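I have been putting off writing up the Giraldo kitchen scale because I kept thinking I would find something more to complain about, and after a whole spring with it on my counter I think I have my list. It's a short one.

A little background first, so you know where I'm coming from. I bake bread twice a week, sometimes more if my sister is visiting, and for years I got by with a spring scale that had belonged to my mother. It was off by a good bit, but it was off by the same amount every time, so I learned to live with it. Then in May the dial finally stuck for good and I had to go shopping. Elvira Ccori, my neighbor across the hall, swears by her Fiken (she has had hers forever and it still looks new), and I came very close to buying the same one. The Giraldo was on sale for 53 dollars, though, and it had a bigger platform, and I'm a sucker for a bigger platform!

The first thing I'll say is that it's a pleasure to read. The numbers are large and dark, and the display sits far enough forward that my widest mixing bowl doesn't hide it. If you have ever crouched down with flour on your nose trying to read a screen underneath a bowl, you know how much that matters. It handles small amounts well too – salt and yeast register right away, where my old one barely noticed them. I tested it with a fresh bag of sugar and a few coins, and it gave me the same answers morning and evening.

Now for the grumbling. The scale shuts itself off after 2 minutes, and there is no way to change that. Two minutes sounds like plenty until the phone rings while you're halfway through adding rye flour, and then you come back to a blank screen and have to guess. I have started writing my amounts on the back of an envelope, the way I did with the old one. The buttons are also flat and a bit fussy with damp fingers. And the cover for the batteries is a snug fit, so keep a butter knife handy.

Cleaning is easy enough. The top lifts off and goes in the sink, and I wipe the rest with a cloth. Beet juice left a faint pink shadow that was gone by Wednesday, after I'd tried some baking soda on it.

Would I buy it again? I would, yes, though maybe not at full price. If you make big batches and like a scale you can see from across the counter, it's a good friend to have. If you get interrupted a lot, go and look at the Fiken first, or ask a neighbor to let you try hers with a cup of coffee and a bag of flour.

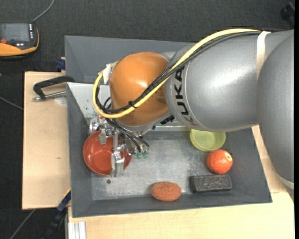 One more thing on the bowls, which I meant to mention earlier. The Giraldo doesn't come with one, so you'll be using your own, and a light one with a flat bottom sits best on the platform. My heavy stoneware one uses up a lot of the weight limit before I've put anything in it, and I've moved it back to salad duty.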